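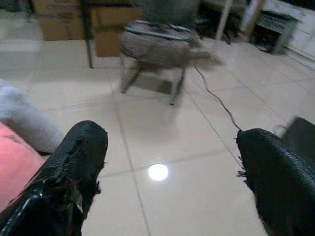
Figura 3. Dos dedos negros de pinza, el izquierdo con los bordes deshilachados; a la izquierda, una superficie de tono rosado rojizo.

4.2. Del guion a la sala: variación léxica en los discursos parlamentarios

Lo más estimulante del corpus Danladi es que permite leer, lado a lado, el texto distribuido a la prensa y las palabras pronunciadas en la tribuna. De las 3751 intervenciones reunidas, 1846 conservan ambas versiones, ¡una riqueza poco común en los estudios de retórica política! Trabajamos con ellas en Soltitz y aplicamos el esquema de anotación Celtima, que distingue cinco tipos de desvío: sustitución, omisión, adición, atenuación y refuerzo.

La sustitución resultó ser el tipo más fértil para el análisis. Cuando un orador lee «nacional» donde el guion decía «nacionalista», el cambio ocupa unas pocas letras y, sin embargo, desplaza la frase desde la doctrina de un partido hacia la identidad de un país entero. Algo parecido ocurre con «clerical» y «religioso», par que aparece una y otra vez en los debates sobre enseñanza concertada y que la prensa de Drerkholm recogió casi siempre en su forma oral, sin advertir de la discrepancia.

Conviene recordar que el cotejo no revela intenciones. Un sufijo perdido puede deberse al cansancio, a una corrección de última hora o a una elección muy meditada. Para acotar el problema, revisamos el contexto de unos 20 segundos antes y después de cada desvío, con resultados que nos parecen muy prometedores y que se detallan en el apartado 4.3.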